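Before you buy a robot arm for the kitchen

Usman Siddiqui, Korkimham

Measure the table first. I bought the arms first, and spent June learning how much worktop a pair of elbows needs. Leave 40 cm clear each side, and more if you like your kettle.

Split the budget before you fall in love with a brochure. Mine went on the arms, then 12 per cent more on clamps, cables and a power strip long enough to reach anything. The Guvow quote left all of that out. The Zaidi one listed it on page four, in grey.

Ask what spare fingers cost. Gistumeo wanted 84 pounds a pair, and you will want two pairs.

Don't buy special crockery. Plain plates and bowls in different colours are easy to tell apart, and cheap ones can be dropped without a family meeting. A big mat stops things skating about.

Rehearse with a cold pan and its lid on. Lids are harder than they look, so put 30 minutes aside and a chair nearby.

Route the cables before the food comes out. Mains leads go off the back of the table if they can, and taped down if they can't.

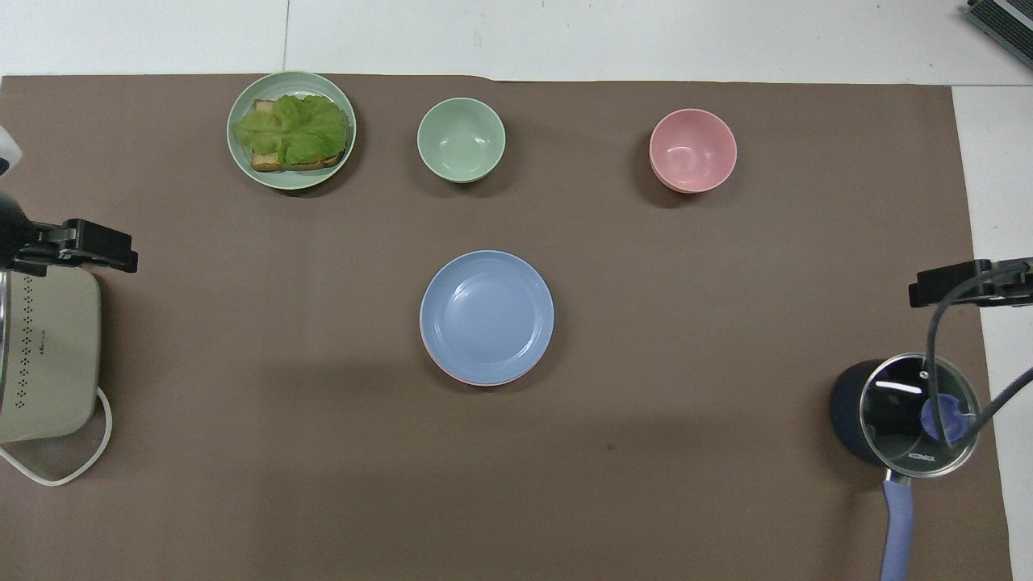

Lettuce on toast, two bowls and a lidded saucepan, with a gripper at either side.

Budget for lunch as well. Mine is usually late.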